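Pre-run checklist, two-arm build, Dorano shared workshop
Filled in by: Iker Esteban
Session: January, evening, before first powered run in the kitchen sim

1. Emergency stop, both buttons. PASS. Pressed with the drives live, power dropped on both arms.
2. Base bolts. PASS. Left rear was slack, nipped up and marked with paint pen.
3. Cable run, left shoulder. FAIL. Sleeve rubs at full reach. Re-route before anyone runs it past half speed.
4. Speed limit in config. PASS. Set to 300 on both arms, file saved as build 1408.
5. Rarnus power supply, fan and earth. PASS. Dust cleared from grille.

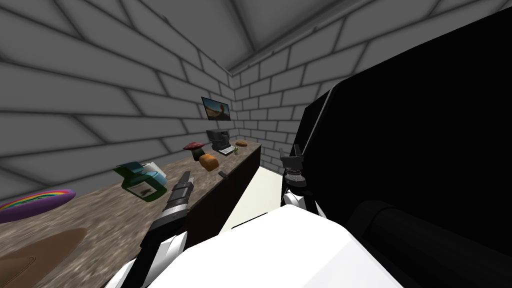 6. Gripper clearance. PASS WITH COMMENT. The limit for the lower edge of the travel box was set for the old Sturance bench and never changed. In the sim the left gripper sits just above the front edge of the counter, with the green bottle lying on its side to the left of it, so a sideways move at that height needs checking at crawl speed first. Raise the box by 39 mm and repeat. The right arm is upright with its fingers open, which is the start pose we agreed.

7. Joint shells and covers. PASS. One screw missing on the spare, not fitted.
8. Log folder. FAIL. Disk nearly full, old runs to be moved off.

Items 3 and 8 stay open. No powered run until 3 is signed. Spare sleeve is in the El-Sayed box under the lathe.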